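Open day at the Zundberg school robotics club – quick notes

Got there late, parking was hopeless. Upstairs, second door, follow the noise. 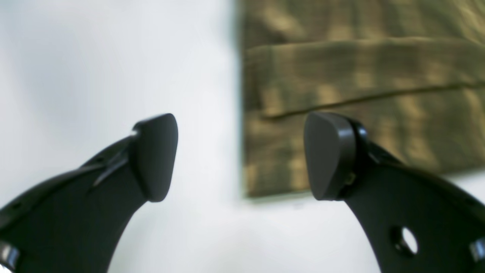
Eight students this year, most of them new in July. Project is cloth folding for the Reinholz cup. Edeltraud Stüber runs the club and talks fast, so my notes are patchy. Budget 2,000, of wich 400 went on spare motors. They log every attempt by hand in a green binder – 1,414 so far.

Cloth is hard, she says. Blocks stay put, fabric doesn't. The kids rewrote the grasp code twice after Cladley beat them last time. Long argument at the back over closing speed, did not follow all of it.

Coffee ok. Cake gone by 3. Talked to two parents from Utham who want to start there own club, gave them Edeltraud's email.

Next open evening in the fall, will try to bring the younger group.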